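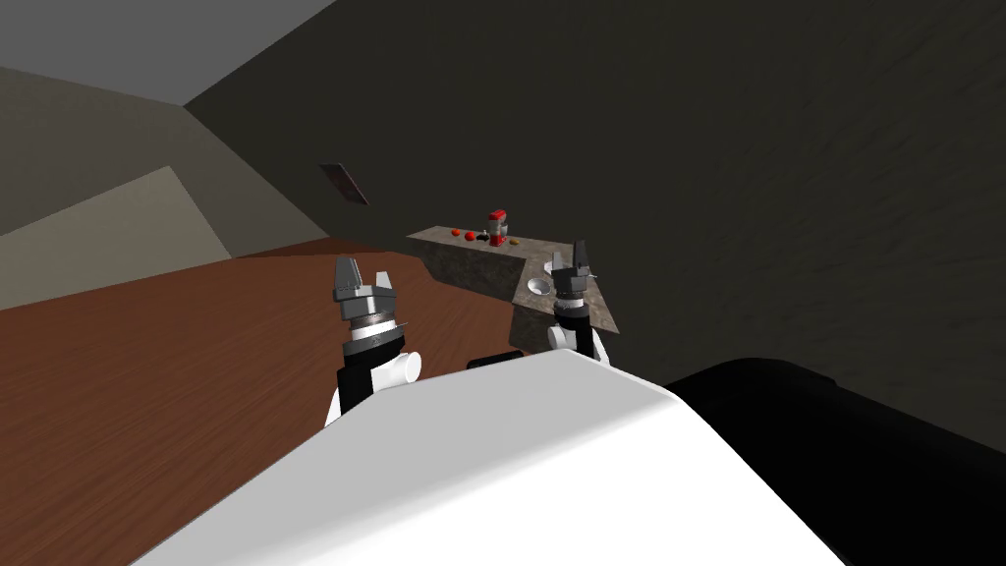

Home Current issue Past issues For authors Search

Reading time: 12 minutes

4. How people talked about their stone

4.1 The words people reached for

We had expected, going in, that most of the conversations in Pristden and Fevton would be about money. Stone benchtops are costly, the households in our sample had all replaced a kitchen within the past few years, and the earlier work reviewed in Section 2 treats price as the main thing a buyer weighs up. Price did come up, and we return to it in 4.3, but it took up far less of the talk than we had allowed for in the interview guide. What people wanted to tell us about, often before we had finished setting out the consent forms, was colour, and how hard it had been to find a word for the colour they liked.

Of the 604 households that returned the written questionnaire, more than half left the "name of stone" line blank or filled it with a description of their own. Some of these were short ("brown marble", "the grey one") and some ran over the line and up the margin of the page. One respondent in Fevton wrote that her benchtop was "the colour of tea after you have put too much milk in it and then felt sorry and added more tea", and we have thought of her fondly ever since. Another gave the trade name in full, correctly spelled, and then added in brackets that it meant nothing to anyone in the house and that they called it "the cloudy one".

We coded these answers in June, working in two passes. In the first pass we sorted them by the kind of comparison made: food and drink, weather, animals, fabric, landscape, and a leftover group for everything else. In the second pass we went back through the leftover group, which had grown uncomfortably large, and found that a good many of its answers compared the stone with another stone, usually one the respondent had seen in a neighbour's or a sister's kitchen and had been measuring their own against for months. We gave these a group to themselves. It is a plain enough finding, but it shaped much of what follows, and we wish we had thought to ask about it directly.

Food and drink was the largest group in both towns. Coffee, caramel, fudge, toffee and gravy all appeared, with gravy reserved (as far as we could judge) for stones the respondent had gone off. Weather was the next largest, and it was used almost entirely for dark stones. People with black or nearly black tops wrote about smoke, storm clouds, fog on a road at night. People with lighter tops hardly ever did this.

4.2 Light against dark

The second thing that surprised us was how seldom a stone was described by itself. When we sat down with 12 of the households for longer interviews, nearly everyone began by telling us what their stone was lighter than, or darker than, or warmer than. A taupe marble that looked quite grey to us when we walked in was called "really very brown" by its owner, and she was right, once she had laid her dark sample next to it on the table. She kept both samples in the drawer with the tea towels and had clearly done this for visitors before. Figure 2 shows a pairing of the general sort we mean, with a warm light stone set against a very dark one.

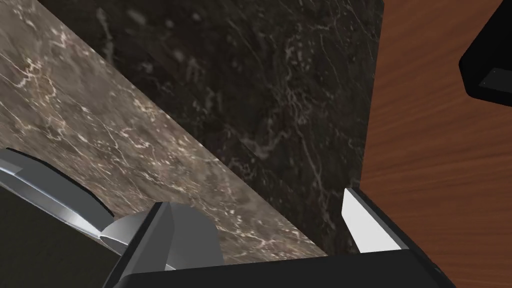
Figure 2. Light brown marble with cream and white veining, beside a nearly black marble with faint grey and white veins.

Veins were talked about in a different way again. With colour, people compared; with veins, they told stories. Several of those we interviewed had names for particular veins in their own benchtops, and used them as landmarks when speaking to one another across the kitchen. A couple in Pristden had a "river" and a "creek", and the creek was where the bread board lived. In another house a pale cluster near the sink was known as the map, and the children had agreed some time ago which country it was, although the youngest had since changed her mind and was holding firm.

It would be easy to make too much of this. People give names to all sorts of things in their homes, and a benchtop that one stands at every morning is a likely thing to pick up a name or two along the way. Still, none of the 50 households we spoke with by telephone who had chosen a plain, single-coloured top offered us a name for any part of it, even when we asked outright, and one gentleman was rather puzzled that we would. We think the veining gives people somewhere to begin.

There was also some difference between the two towns, though we are cautious about it. Fevton has a stone yard, the old Lykkegaard yard on the river road, and many of the Fevton households had been there to choose their slab in person, sometimes on more than one Sunday. They spoke of slabs as having a top and a bottom, a good end and a poor end, and they recalled the ones they had turned down with real tenderness. Pristden has no yard of its own. Households there had mostly chosen from small samples posted out by Toketel, and they told us more often that the finished top was not what they had pictured. A sample the size of a playing card may hold no vein at all, or may hold one so fine and lovely that the rest of the slab has little chance of living up to it.

4.3 What people said about cost

Most of the interviewed households could tell us what they had paid, and several went off to find the invoice. Fewer could say what the other stones on their short list would have cost them. Roughly 100 of the written replies gave a reason for choosing one stone over another, and in these the price was usually mentioned last, in a half sentence, after a good deal about how the stone looked at breakfast or under the lamp in the evening. Some people had paid more than they meant to and were cheerful about it. Others had saved a fair amount by taking an offcut and were, if anything, more cheerful still.

One household had bought the dearer of two slabs because of a single white vein, and then found that the plan for the cooktop put the cutout straight through it. They had the plan redrawn. The owner told us this twice, once at the start of the interview and once at the door, and the second time he went back in to show us where the vein ran.

The layout of the kitchen itself came up often enough in answers like his that we treat it separately in Section 5, along with the replies from households that had kept their old benchtop and replaced everything around it.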